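About Lalstead Wash & Fold

We opened in April, nine years ago, in a former shoe repair shop on Plorkmont Street. The plan was to stay three months and move somewhere with better parking. The parking is still bad and we are still here.

Lalstead is a neighborhood laundry. You can do your own wash, or you can hand it over the counter and pick it up the next day, folded by people who have opinions about fitted sheets. We don't do leather, wedding gowns, or anything with a live battery in the pocket. We ask about the battery because of Keskin, our old folding table, which has a scorch mark on one corner and a name for reasons lost to time.

Tobias Montoya runs the place. Before this he sold office carpet at Nultix for some 36 months, and he says laundry is the more exciting business, though he has been known to oversell.

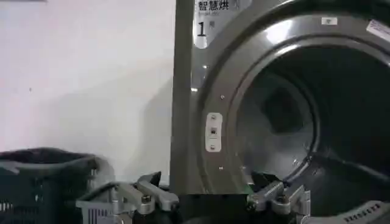 Tobias would like it noted that prices have gone up once since we opened, and that he felt terrible for most of an afternoon. His view is that a laundry should cost less than the clothes you bring to it, and he'll discuss this with you at length if you make eye contact.

As of September 2022, the lost sock box has taken in 1,263 socks. We do count them. It started as a bet and now there's a notebook. Unclaimed socks go to the animal shelter down the block, where the dogs are not picky about pairs.

We open early and close when the last load is done - please don't start one at ten to nine. Come in by the side door if the front one sticks. Quarters are at the counter, and so is the good stain remover, if you ask nicely.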